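# Washing big cotton throws and sofa covers at home

I live in a small flat in Duston and I wash all my large textiles in a normal 8 kg machine. For many years I did it badly. My throws came out gray, stiff and with one corner longer than the other. These are my notes, mostly learned from my neighbor Yae Honda, who worked in a hotel laundry before she retired.

## Before the wash

Shake the cloth outside, from the balcony or in the yard. Crumbs and hair that go into the machine become a kind of paste, and after that they sit in the rubber door seal and smell.

Look for stains in daylight. Mark each one with a safety pin, otherwise you will not find it again when the cloth is wet. Tea and coffee I treat with cold water and a little dish soap. Grease wants the dish soap alone, left for twenty minutes. Remember to take the pins out! I forgot one in January and it scratched the glass of the door.

Close all zippers and buttons. If the cover has ties, make a loose knot in them.

## In the machine

One large item at a time, and no towels together with it. A big cloth likes to wrap itself around small things and make a ball, and the middle of the ball stays dirty. Put it in loosely, turn by turn around the drum, and stop when you can still place your whole hand on top.

I use half of the detergent that the box says. Our water is soft. With hard water you will need more, so check with your water company.

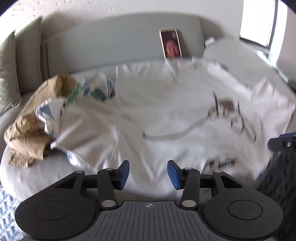
Can I put a throw back on the sofa when it is still a little damp?

Better to wait until it is fully dry. The cushion under it takes the moisture and gives it back very slowly, and the smell that comes from this is difficult to remove. Touch the hems and the seams, they are always the last part to dry.

## Drying

Hang the cloth over 2 lines, not one, so that air can pass in the middle. Pull the edges straight with your hands while it is wet. Turn it after a few hours. Yae also folds hers in half and hangs it by the long side — she says the corners keep their shape better, and I must agree.

White and cream cotton can go in the sun. Colored cotton I hang in the shade, inside out.

## Ironing, or not

I iron only the border. For the rest I smooth the cloth flat with my palms on the bed when it is just dry, fold it, and leave it overnight under something heavy. My set of old cookbooks works well.

## Storing

Fold it differently each time, or the fold line will become yellow. I keep my spare throws in an old pillowcase with a piece of plain soap inside. Plastic bags I stopped using, they keep the damp in. For linen I use the same steps, but with a slower spin and a little more patience with the wrinkles.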